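Speaker notes, version 2
Can machines do the chores yet?
Dwynwen Morgan, Gudonholm, 11 June 2021

Slot is 18 minutes. Skip the industry overview if the previous talk runs over.

Opening. Start with the answer: some chores, in some rooms, with somebody standing by. Then define terms. A chore for this talk is a task with no fixture, no part drawing and no agreed starting position. Drying a cup is a chore. Loading a lathe with a fed blank is a process, and we solved that long ago.

Shop floor. Griffiths cell, packing end. The arm handles rigid cartons all shift. Give it a half-filled bag and the grasp plan fails, as the bag takes a new shape every time it is touched. Mention the April trial: 101 attempts at folding a shop cloth into a tray, 54 accepted by the line lead. State the acceptance rule before the number (all corners inside the tray, no second try). Pause here, someone will ask about cycle time. Cycle time was poor. Do not quote it from memory.

Kitchen. Pouring is the one I want to spend time on. Audience tends to rank it as easy. Go through the requirements slowly:
- hold the receiving vessel upright without crushing it
- bring the spout over a narrow opening
- control flow by tilt alone
- stop before the vessel is full
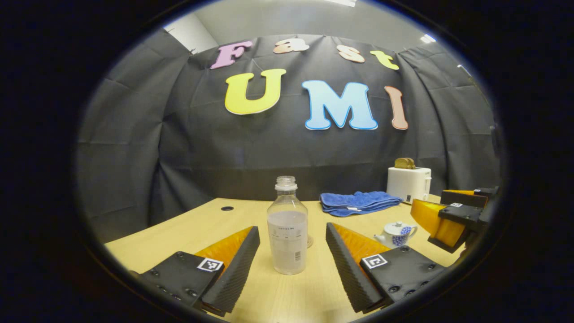
Bottle on the table, and bottle held under the pour.

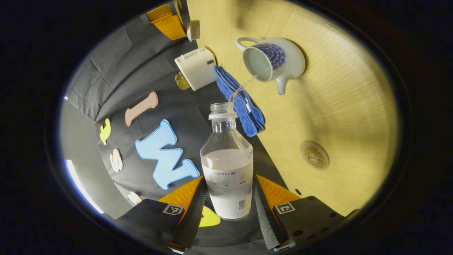 Thin-walled plastic is the hard case for holding. Grip force that is safe on a full bottle will buckle an empty one, and the load changes throughout the pour. A fixed force setting is a compromise at both ends. Compliant fingers widen the usable range. They also make the bottle's position less certain, and the spout has to be aimed at that position.

Clear material is the second problem. Depth sensors return poor data on it. Most teams now work from plain color video and let the policy learn the edges. Works well under the lighting it was trained in. Mukia had a good policy that dropped off badly when the blinds were opened. Tell that one only if there is time.

Third problem is knowing when to stop. People use sight, sound and weight together. Wrist force sensing gives weight, with noise from the motion on top of it.

Two arms. Say plainly that coordination costs more than a second arm's hardware. Each hand has to tolerate the other being slightly wrong.

What counts as done. The Gultora checklist is useful: task finished, nothing spilled, nothing broken, no human touch, room unchanged before the next run. Most published clips meet the first item. Ask the room how many of their own would meet all of them.

Close on maintenance. Wiping the pads, replacing worn grip surface, recalibrating after a knock. All of that is still done by hand and belongs in any estimate of labor saved.

Questions likely: cost per unit (decline), dishwashers (refer to backup slides), safety around children (no data, say so).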